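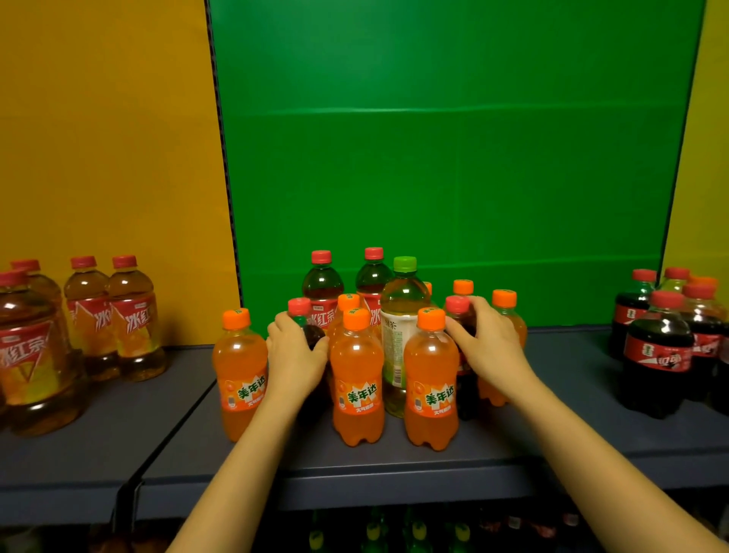 Stella Mushi wrote to ask whether a shelf of mixed soft drinks should be blocked by flavour or by bottle shape, and whether the answer changes when the shelf is only one bottle high. She added that her own shop had tried both and gone back to flavour.

We block by flavour. Height of shelf makes no difference to the method, although it does change how deep a row can usefully be. Most of the questions we receive are of this type, and the rest of this page sets out who we are and how we go about such work.

## What Grinura does

Grinura plans, fills and checks drinks shelves for small shops, canteens and station kiosks. We handle bottled tea, fizzy drinks, water and juice. We do not handle glass, alcohol or chilled dairy, and we do not sell drinks or take payment from those who do.

The firm has 6 permanent staff. Work is divided between planning (drawing the layout), filling (placing the stock) and checking (a return visit, normally in the following month). The person who fills a shelf never checks it.

## How we set out a shelf

The grey shelf at the head of this page holds iced tea with red caps and orange soda with orange caps. Drinks with clearly different caps are straightforward to block, as the cap remains in view when the label is hidden by the row in front. Where two drinks share a cap colour, we leave a gap or place a different drink between them.

Our standard method is as follows.

1. Clear the shelf and wipe it from back to front.
2. Measure the usable depth from the back panel to the front lip.
3. Place the back row first, then work forwards.
4. Turn each bottle so that the brand name faces the customer.
5. Set the front row back from the lip by 30 mm.
6. Check the row from the side for leaning bottles.

Step 4 takes the longest. A round bottle will turn when its neighbour is pushed against it, so the front row is faced again after everything else is in place. Square bottles hold their position but waste depth if they are set at an angle.

Tall bottles go behind short ones. Where the heights are equal, the slower seller goes to the left or right of the block and not behind it. A customer who cannot see a drink does not generally move another bottle to look for it, and one who does will seldom put that bottle back where it stood.

## Tight and open packing

Bottles may be packed tight, with shoulders touching, or open, with a finger's width between them. Tight packing gives more stock per shelf and keeps narrow bottles upright. Open packing is easier to take from and easier to face.

We use tight packing on lower shelves and open packing at hand height. Some customers ask for tight packing throughout. We will do this, but the layout sheet then carries a note that the front row needs facing twice a day.

## Rotation

Older stock goes to the front. The date is read from each bottle as it is removed, and any bottle within 5 days of its date is handed to the shop and written on the sheet. We do not mark down prices or dispose of stock ourselves.

Partial cases are kept together in a tray on the floor of the stock room, with the open side facing out. Full cases are stacked no more than 4 high.

## Layout sheets

Every shelf we plan has a sheet, drawn to scale and seen from the front. The sheet gives the name of each drink, the cap colour, the number of facings and the depth of the row. Sheets were formerly drawn by hand. Since February they have been drawn in Jultance, which prints on ordinary A4 and allows the shop to move a block without redrawing the rest.

Old sheets are kept. A shop that wishes to return to an earlier layout can ask for it by shelf number.

## Where we work

Our office and practice shelves are at Akpan Yard, behind the loading bay. The practice shelves are used for training new fillers and for trying out layouts before they go to a shop. Shop owners may book a session there and bring their own bottles, which should be full and closed. Empty bottles weigh too little to behave properly in a row.

Deliveries to the yard are accepted in the morning only. The side gate is too low for vans with a roof rack.

## Working with us

A first visit covers measuring and a count of the present stock. We then send a layout sheet with a price. Shops that stock through Nodiven should send us their order list beforehand, as its case sizes differ from those on our usual sheet.

Please give the width, depth and clear height of each shelf in millimetres when you write, together with a list of the drinks to be placed on it.

Page last revised 24th September.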